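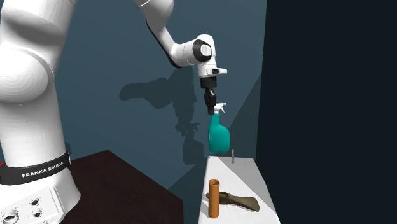 A respondent at Ukel told us that the break was long enough on paper, but that the walk to the canteen used up most of it. Similar remarks came up at Jilton and Oei, and they led us to look at break length and walking distance together. Earlier studies of meal breaks in small factories have mostly relied on the length written in the contract.

Figure 2. Computer-rendered view of a white Franka Emika arm.

4.2 Breaks and walking distance

We sent the questionnaire to 700 workers at the 3 sites and received 436 usable replies. Forms with no answer to the question on shift pattern were left out. Workers were asked where they usually ate, how they got there, and whether they had time to finish their meal before going back to work.

Workers at Jilton, where the canteen is on the same floor as the packing area, rarely said that they ate in a hurry. At Oei the canteen is across a yard, and complaints were more common on the night shift than on the day shift. Part of this gap may come from the shorter opening hours at night, when only the vending machines are in use. Ukel has the longest walk and also the longest contract break. Even so, many workers there ate at their benches or in their cars.

Age and length of service made little difference to the answers. Type of work mattered more. Machine operators had to wait for someone to take over before they could leave, and several wrote in the margin that this delay was counted as part of the break. Office staff did not report this problem.

We used the Starkska scale to score tiredness at the end of the shift. Scores were higher among workers who skipped the canteen, but the direction of the link is unclear. Tired workers may simply prefer to stay where they are. The time diaries, which 2 of the sites agreed to keep, are treated separately in Section 4.3.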